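Speaker notes: Sorting the household pile
5 min read
28 shares · 0 comments

Talk for the Tuesday group, Ngozi Abubakar. Slides are mostly photos, so talk slowly and leave gaps.
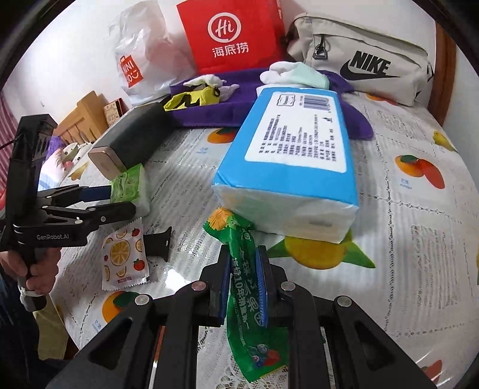 Start with where the pile comes from. Shopping comes home, the bags get emptied onto the nearest flat surface, and then dinner has to be made. By the end of the week there are snacks next to tissues next to whatever was in the coat pockets. Ask for a show of hands: who has a surface like this at home? Wait for the hands.

Say that the talk covers one job only, which is getting a mixed pile off a bed or table and into the places where things live. I won't be talking about buying less. Fallach did that one in June and the notes are still up.

First point. Take the big things off first. A wrapped pack of tissues takes up a lot of room and hides smaller things behind it. It is also easy to decide about. Move it and you can see what you have. People tend to start with the small stuff, get tired, and leave the big pack sitting there until bedtime.

Second point. Food gets its own corner. Long thin snack packets are the worst for this, they slide under things and get crushed. One on my slide has its top end crumpled already. I stand mine upright in a tall jar. A drinking glass works too if it's heavy enough.

(Pass the jar around here. Get it back before the break.)

Third point. Labels. If the label is in a language only one person in the house reads, ask that person to sort that part, or go by the pictures. Fruit on the packet is usually enough to tell you it goes with the snacks. For cleaning products don't guess, ask. I had a bottle from Ghoneim under my sink for 364 days before my aunt told me it was for ovens.

Fourth point. The cover. If you sort on a patterned cloth, lace or printed fruit or anything busy, small things get lost in it. I have missed earrings and a SIM card that way. Either use a plain sheet on top or run your flat hand over the cloth when you think you're done. Shake it out over the bath, not the carpet.

Pause. Water.

Tissues: someone will ask where to keep the spare packs. Ours go on top of the wardrobe, label facing out. Don't open the outer film until you need one. Once it's torn, the loose packs end up in every room.

If there is time, do the Batura story — the box with 50 pens in it and no paper. If it's past 3:15, skip it.

Costs. The tall jar was from Hotance. The plain sheet is an old one. You don't need to buy anything for this, say that twice, last time three people went out and bought baskets.

Questions I got last time: what about things that belong to other people (put them in one bag and hand over the bag), what about receipts (separate talk), can children help (yes, give them the snacks corner, expect losses).

Chairs go back against the wall after. Bring the jar home.

We use cookies to remember your settings. Accept / Manage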